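Klinhom workshop opens its doors for the November weekend

The old two-storey workshop at Klinhom has been open to visitors all this month, and what a pleasure it has been to see so many people coming in out of the cold to have a good look at the robots! The opening was arranged by the Busisside makers' club, which has 60 members and has been hoping to do something of the kind for years.

Most of the display is on the ground floor, underneath the mezzanine, where the long white shelving has been given over to finished robots and to parts and shells from other projects.
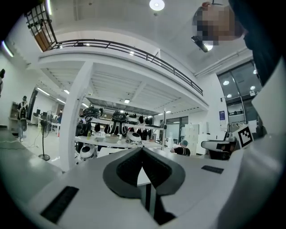 The long shelf at Klinhom, with two of the black dome-headed robots and a round white shell with a dark visor.

The club tells us that 400 people have called in so far, a good many of them on the bus from Jarnutholm, and that the dome-headed pair with the dangling legs have been firm favourites with the younger ones (and with quite a few of their grandparents too, we hear).

Entry is free and the doors open at ten in the morning. The number 38 bus stops just outside, and there is parking for 60 cars behind the Clisel building across the road.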